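Novton 遥操作示教套件使用评测

2018年11月

这套东西我们用了一个季度，八月到货，中间升过一次固件。买它之前，组里教机器人做动作主要靠手拖，也就是人站在旁边，握着机械臂的腕部一段一段地带过去。手拖的办法简单，但人的手和胳膊总会进到头部相机的画面里，录下来的图像没法直接拿去训练。所以想换成遥控，人离开画面，机器人那边只剩下物体和它自己的手。

套件是从 Fisdale 订的，3,910欧元，不含税和运费。箱子里有手柄一只、定位基座一个、脚踏一个、急停按钮一个、线若干，还有 Sternent 录制软件的一年授权。说明书只有英文和德文，接线图印得很小，接脚踏的那一页有一处把端口号标错了，按软件里的提示接就行。

安装花了一个下午。驱动装得顺，麻烦在坐标对齐。软件要求操作者面向的方向和机器人底座的朝向一致，如果人坐在机器人侧面，就要手动填一个旋转角。第一次我们填反了正负号，手往左推，机械臂往右走。好在默认速度上限很低，踩着脚踏才会动，松开就停，没有碰到东西。建议刚装好的时候不要放任何物品，先空手把六个方向都推一遍。

测试任务没有选复杂的。一张带抽屉的灰色小桌，抽屉拉开，苹果在抽屉和桌面之间来回拿放，桌面上另外摆几样东西当干扰：橙色的球、横放的塑料水瓶、浅口碗。任务本身很家常，对遥操作来说却不轻松。夹爪要伸到桌沿下方，又不能蹭到抽屉的侧板，下降和收拢两个动作都得在一块不大的地方完成。 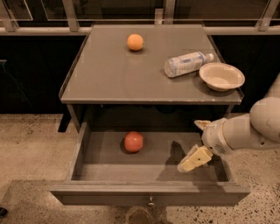

手柄重692克，比看上去沉。重心偏前，单手握久了手腕会酸，我一般录二十分钟就要歇一下。同事 Trinidad Llorente 手比较小，她够不到侧面的模式切换键，每次都要用另一只手去按，后来干脆在软件里把这个功能改到了脚踏的双击上。这个改键功能很实用，入口却藏在“高级”菜单的第三层，希望以后能挪出来。

扳机控制夹爪开合，行程是线性的，手感不错，捏到一半夹爪就停在一半。抓苹果这类圆的东西，这一点很要紧。早先借用过一只只有开和关两档的手柄，夹爪一合，苹果就往旁边滚，要追着它重新对位。用 Novton 这只可以先轻轻夹住，等两边都贴上了再加力。

延迟方面，有线连接时感觉不到明显滞后。无线连接我们试了两天就放弃了，偶尔会卡一下，卡完之后机械臂会去补刚才漏掉的那一段位移，动作虽小，夹着东西的时候很吓人。厂家在固件更新里加了一个选项，断续之后不再补位移，要重新踩一次脚踏才接着动。这个选项应当默认打开，现在默认是关的。

位移比例可以调。我们大范围移动用一比一，靠近抽屉以后切到一比三，手动三厘米，夹爪走一厘米。切换时夹爪不会跳，这里做得很好。旋转没有比例可调，始终是一比一，人的手腕转不到的角度，就得松脚踏、把手转回来、再踩下去接着转。录出来的数据里会有一个停顿，后期要决定剪不剪。我们的做法是不剪，只把停顿段打上标记。

再说怎么看。套件不带显示器，操作者看什么由自己安排。我们试过直接用眼睛看现场，也试过只看头部相机传回来的画面。直接看，上手快，录得也快，缺点是人会不自觉地利用相机看不到的信息。比如夹爪下面那根手指和抽屉底板之间还有多少空隙，人歪一下头就知道了，从头部相机的角度却很难判断。用这样的示教去训练，机器人学到的是一个它自己没有依据的下降高度。后来我们规定操作者一律只看屏幕。速度掉下来不少，第一周大家都在抱怨，第二周就习惯了。

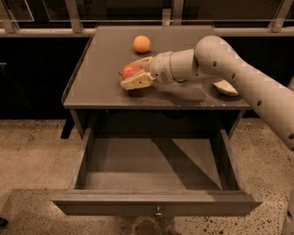

只看屏幕的时候，深度是最难的。我的经验是看影子。夹爪往下走，影子和手指会慢慢靠近，快要合上的时候就该减速。灯光不要随便换，灯位一变，影子的方向跟着变，操作者要重新适应，模型也一样。我们在灯的脚边贴了胶带做记号。

另一个难处是胳膊自己挡住自己。机械臂从右侧伸过来，桌面右边那一块经常被前臂遮住，碗放在那里的话，放下苹果之后往回收的路线就要先抬高再走。新手爱走直线，容易把碗带歪。这类失误套件帮不上忙，软件里没有禁入区域的功能，只能设一个长方体的总工作范围。Vörös 的同类产品可以画多个禁入块，可它的主手又大又贵，占掉半张桌子，我们这里放不下。

录制软件 Sternent 值得单独说几句。优点是起停干脆，脚踏长按开始，再长按结束，录完立刻能回放，图像和关节角在时间上对得很齐。我们拿一段快速开合夹爪的动作核对过，逐帧看，没有发现错位。每段录完会弹出三个键：保留、丢弃、待定。缺点是命名规则死板，只能是日期加序号，备注要点开另一个窗口填，窗口还不支持中文输入法，打拼音会丢字母。我们只好全用英文缩写。

到写这篇为止，这张小桌的任务我们留下了233段可用的示教，由2个人录成。两个人的习惯差别很大。我喜欢把夹爪横着送进去，一指在上一指在下夹住苹果；Trinidad 一开始总想从正上方往下抓，在桌面上没问题，到抽屉靠里的位置就会顶到桌沿。后来统一成横着进，她重录了自己的那一部分。如果打算多人合录，最好先坐下来把抓法谈定，再开始录，这比调任何参数都有用。

起始状态也要管。苹果每次放的位置我们会稍微挪一挪，前后左右都有，球和瓶子倒是很少动。现在看这是个疏忽。用这批数据训出来的第一版模型，把球拿走以后成功率明显下降，看来它把球当成了参照物。这和套件没有关系，写出来给准备做类似任务的人参考。接下来的一批会把干扰物也打乱。

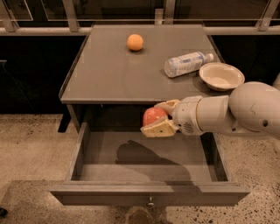 手拖示教的功能套件里也有，要在软件里切到“引导”模式，前提是机械臂本身支持力矩透传。我们的支持，试了一下，能用，但手感偏涩，低速时有轻微的颗粒感，比机械臂原厂的拖动模式差一截。唯一的好处是数据格式和遥控录的一样，可以放进同一个库里。如果主要想用手拖，没有必要买这一套。

耐用性上出过两个问题。脚踏的橡胶垫用了一个多月开始脱胶，自己拿双面胶粘回去了。手柄的线在根部磨出一道白印，Fisdale 给换了一根新的，从报修到收到用了九天，没有收费，态度也好，就是邮件往来比较慢，附件大一点会被退回来。

力反馈是没有的。手柄会在夹爪电流超过设定值时振动，算是一个提示，分辨不出碰到的是苹果还是抽屉板。阈值我们调了好几次，调低了一直振，调高了等于没有，最后停在中间偏低的位置，主要靠它来防止夹爪压到抽屉底。

授权到期之后怎么收费，我写信问过，回复说续费价格明年春天才公布。录好的数据可以导出成普通的图像序列和表格文件，到期后仍然能读，这一点我在另一台没有授权的电脑上试过。

适合谁买：已经有一台机械臂、想做桌面拿放类任务、愿意花时间定操作规矩的小组。需要双臂配合的要买两套，而且两只手柄共用一个基座时偶尔会认错左右，客服说下一版固件修。要做插接、拧螺丝这类靠手感的活，建议去看带力反馈的产品。

评分的话，手柄7分，脚踏6分，录制软件8分，说明书4分。我们会继续用，第二只手柄暂时不订，等固件更新出来再说。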